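May 2, 2018

Okay, so I have finally done something about the table, and I did it with a roll of painter's tape.

If you've been reading since February you know the problem. I have one big surface in the back room and everything lands on it. Mail, library books, the box of seed packets from Clollwood, the puzzle. Oh, the puzzle! It's the Jetden one, 981 pieces (who picks a number like that?), and it spent most of the winter creeping outward until I was eating toast standing up at the counter.

I tried trays first. I'm a big believer in trays, but they slide around, and then you're just moving a mess from one spot to another. I tried a divider thing too, which I sent back. Then last weekend I was putting the painting supplies away after doing the trim in the hall, and there was a good bit of blue tape left on the roll, and I thought — well, why not just draw the lines?

So I wiped everything down, gave it a while to dry, and ran one strip across and one strip down. It took me 7 minutes, and that includes looking for the scissors. I didn't measure. I eyeballed it, and I'm at peace with that. The sections are for paper, seeds, puzzle and whatever I'm working on right now, and the rule is that nothing gets to sit on a line.

A few things if you want to try it. Pull the tape off the roll in one long piece and lay it down loosely before you press. Start pressing from the middle and work out to the ends. Don't stretch it or it'll want to creep back on you. And where the strips cross, just go right over the top, no need to cut anything.
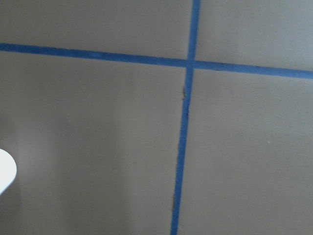
Nigatu wrote back that painter's tape is fine for a couple of weeks but I should peel it up and put down fresh before it gets stubborn, and that a slow pull at a low angle saves a lot of scraping. Good to know! I would have left it there until Christmas.

I do like the blue against that pale top, a little wrinkle here and there and all. Next up is the shelf over the washer, which may need more tape than I've got left.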